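Field Trial Participants Wanted: Home Mesh Router, Brultberg Area

Print this page | E-mail this page

Tritent is looking for 204 households in and near Brultberg to test a new home mesh router before it goes on sale. The trial runs for 28 days in June. You keep your current internet provider and your current plan. We supply the router, two satellite units and all cables.
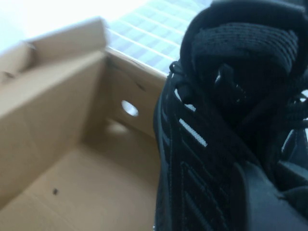 Tritent Field Trials Desk
Participant Coordinator

The router is called the Gekorance. Our lab work on it is done, but a lab has straight walls and no neighbors. We need to know how it behaves in brick houses, long apartments, basements and buildings where every unit has its own network. Older homes with thick plaster are especially welcome, as are homes in the Bednarek district, where we have very few sign-ups so far.

Who can apply

You must be 18 or older and live at the address where the router will be used. You need a working cable or fiber connection and at least 5 devices that use Wi-Fi. Phones, laptops, TVs, printers, doorbells and thermostats all count. Renters can apply – nothing is screwed to the wall. One application per household.

Employees of internet providers and of other router makers cannot take part.

What you will do

Set up the router with the printed guide. Please try it without calling us first, as we want to know which steps are unclear. Use your network as you normally would. Every Sunday, fill out a short form on the trial website about dropped connections, slow rooms and anything you had to restart. Once during the trial we will ask you to move a satellite unit to a different room and run a speed test in both spots.
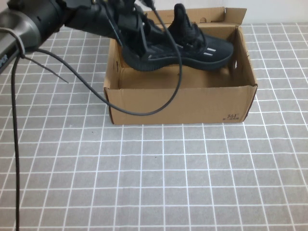
The router also sends us a daily report with signal strength, channel changes and the number of connected devices. It does not record which websites you visit. You can turn the daily report off at any time, but then your place goes to someone on the waiting list.

What you get

Participants who send in all the weekly forms receive $432, paid by check or bank transfer after the equipment is back with us. A prepaid return label comes with the router. If you leave early you are paid for the weeks you finished.

How to apply

Fill out the form on the trials page. Have your provider's name, your plan speed and a rough floor plan ready – a pencil sketch is fine. We answer every application by e-mail, including the ones we turn down.

This site uses cookies to remember your settings. Accept | Manage cookies

Comments (3)

pinehollow: Does DSL count? That's all we can get on our road.

Tritent Field Trials Desk: Sorry, cable or fiber only this time.

mk_upstairs: Applied last night. The form wouldn't take my floor plan as a PDF but a JPG went through.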